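Vornitz Good Practice Pack for Two-Arm Cells, reviewed by Yiran Cao

The pack is a 74-page binder plus checklists, priced at $400. It covers reach overlap, cable routing and handling of soft goods. I worked through it on a bagging task with produce.

The overlap section is the strongest. It assigns each arm a zone and requires a written rule for who enters the shared one first.
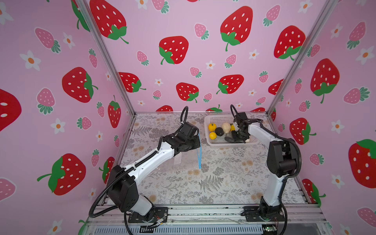 Bagging task: left arm on the bag, right arm at the basket.

Cable guidance is thinner. It sets a minimum bend radius but says little about loops above the gripper – a gap the Faltine guide fills. The stop-test checklist is clear and takes one person to run. Worth buying for a new cell.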